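Progress report to the Mavent fund: bathroom showroom, Plirnuswood

Thank you again for standing by us through a slow spring. We have now spent $2,958 of the grant, most of it on the floor and on getting the heavier pieces delivered, and I am happy to say the room is starting to feel like somewhere you would want to linger (our neighbors at Karagiannis have told us so too, which was kind of them). 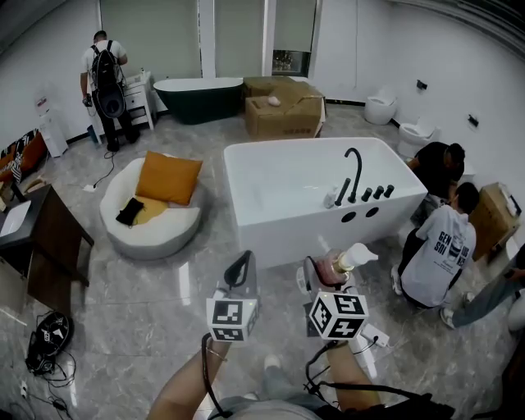 Plirnuswood, May 2, 2020

The white rectangular tub has the middle of the room, on the grey marble-patterned tile, and I think it earns the spot. Its black faucet set, with the tall curved spout and the little hand shower, is what we hope people will come over and try for themselves. The dark green oval tub is further back, near the blinds, and the two white toilets are along the right wall. There are still cardboard boxes about - unpacking always takes longer than I promise you!

Still to come are the price cards, the soaps and bottles for the tub displays, and a last delivery from Parkus, for which we have set aside $238. I would dearly like to open the doors in June, and I will send the receipts along with the next report.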